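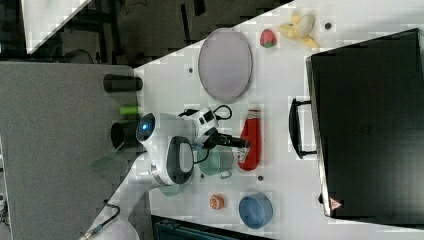 White robot arm over a white table.

From: Sadia Swati
To: Harelmont residents list
Subject: Re: Masden drainage judgment - what the cap means for us

Ruan Mnguni wrote:
> Does anyone know if the council has to pay the full amount to
> the Masden Street owners? I read there was a limit on what a
> council can be made to pay, but the court seems to have ignored it.
> Also, does it affect those of us who haven't filed yet?

Hi Ruan,

I read the whole judgment last night, all 134 pages. The judge didn't ignore the limit. She found that it covers claims for negligence, and that the owners also won in nuisance, where the limit doesn't apply. The council's lawyers dispute that and have until the end of August to appeal.

The money won't move before then. If they do appeal, they can ask for a stay, and I expect they'd get one.

On your second question, the judgment only binds the parties named in it. Almost 130 households signed the first petition, but most never filed a claim. If your basement or yard was flooded, the time limit is two years from when you first knew of the damage. Please check your own date with a lawyer - mine was earlier than I'd thought.

Fiadzo, the contractor, settled separately and the terms are confidential, so I can't help there.

I have the judgment as a PDF if you'd like a copy. Paragraphs on the cap start at page 88.

Sadia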